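In Defense of the Low Cabinet

Every office I have worked in has had a row of low wooden cabinets somewhere between the desks and the walkway, and in every one of them somebody wanted the cabinets gone. The argument is always the same. Files are on the server now. The cabinets take up floor. Whatever is in them hasn't been looked at since the last move. Get rid of them and put in a couch.

I think this is a mistake, and I say so as someone who has lost the argument once already. At Nisbet, where I worked for 8 years, the cabinets went out in December while most of us were off. When we came back there were two couches and a rug. By spring the couches had boxes on them. The printer paper was under a desk, the spare keyboards were on a windowsill, and the binders the auditors ask for were in the trunk of someone's car.

Storage doesn't disappear when you remove the furniture. It moves to the nearest flat surface and stays there.

My current office, Bukgate, still has its cabinets, and I would like to keep them. They are ordinary. Pale wood, flat tops, doors that lock. They stand right on the carpet and come up to a height where you can set something down without bending or reaching.
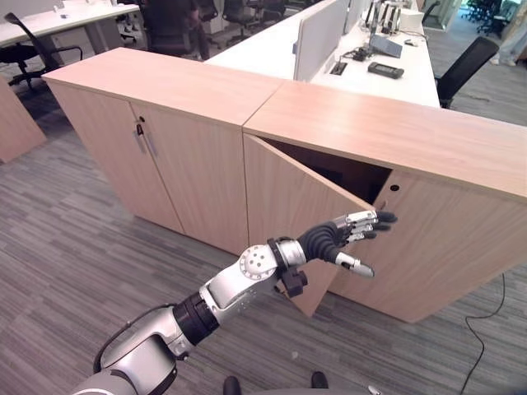 The height matters more than people give it credit for. A tall cabinet is a wall. You can't see over it, you can't talk over it, and whatever is put on top of it is forgotten until it falls. A low one divides the room and leaves the room open. People stop at it. I have had more useful short conversations standing at a cabinet than in any of the rooms we book for the purpose. You put your coffee down, the other person puts theirs down, and in five minutes the thing is settled and nobody had to send an invitation.

Greer McIver, who runs the office budget, disagrees with me on this. Her view is that we pay rent by the square foot and a cabinet holding a few folders is expensive air. She has a number for it, too. By her figures the row costs us 1770 dollars a year in floor space. I don't dispute her arithmetic. I would only ask what the couch costs by the same measure, and what goes in it.

Where I agree with her is that most cabinets are badly used. That is a fair complaint, but it is a complaint about us. We lock doors that don't need locking, lose the keys, and then treat the locked half as if it were solid wood. We fill one compartment to the point where the door won't close and leave the next one bare. We put heavy things up high because that's where our hands are, and then wonder about the shelf.

There is also the matter of doors. A cabinet door left open in a walkway is a nuisance and now and then a hazard. I have a scar on my shin from one at Nisbet. Sliding doors solve this and create other problems, mainly that you can only ever see half of what you own. I prefer hinged doors and a habit of shutting them. It takes one second. If an office can learn to push in its chairs it can learn that.

Then there is the surface itself. The top of a cabinet should be kept clear, or close to it. Once a stack starts there it will grow, and after a week it has the standing of furniture. Our rule, which I wrote and which is followed maybe half the time, is that anything on top at the end of the day goes inside or goes away. Wood that you can see is wood you can use.

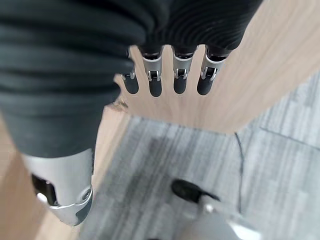
What belongs inside

I have heard people say that paper is finished. It is not finished in any office I know of. There are signed leases, warranty papers, first aid logs, instructions for the heating, and the one folder with the alarm company's forms in it. None of this needs a room. It does need a place, and the place should be the same place next year.

My own list is short. Papers with a signature on them. Anything you would need if the network were down. Supplies that more than one person uses. Everything else can go home, go to a desk drawer or go in the recycling. Sem Postma, who sat across from me on the Skondness project, used to say a shared cabinet should contain nothing that belongs to one person, and I have come around to that completely. His old running shoes were the exception, and he did take them when he left. 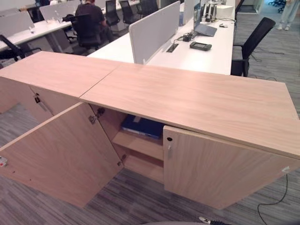 A cabinet with room left in it bothers people, and I don't see why it should. We would not call a parking lot a failure because it had spaces. When Greer wants to show me that the row is wasted she opens a door and points at the empty part, and she could do it with the compartment that has a dark blue binder lying flat up top and nothing in the section under the shelf. I look at the same thing and see a binder I can find in two seconds and a place for the next delivery. The cabinets at Nisbet were packed solid, and it took two people and a good part of a morning to get out a lease.

I would change a few things. I would label the doors in words, large enough to read standing up. I would keep a spare set of keys somewhere other than inside one of the cabinets, a lesson we have had to learn twice. I would give each compartment a single use and put one name on the hook for it, and I'd go through the lot once a year with a recycling bin alongside.

Sarnska, the firm that did our floor plan, has offered to take the row away at no charge as part of the next refit. They have drawn a long bench in its place, with cushions and a planter at each end. It's a nice drawing. I asked where the binders would go and was told there would be a conversation about that at a later stage. My vote is to have that conversation first.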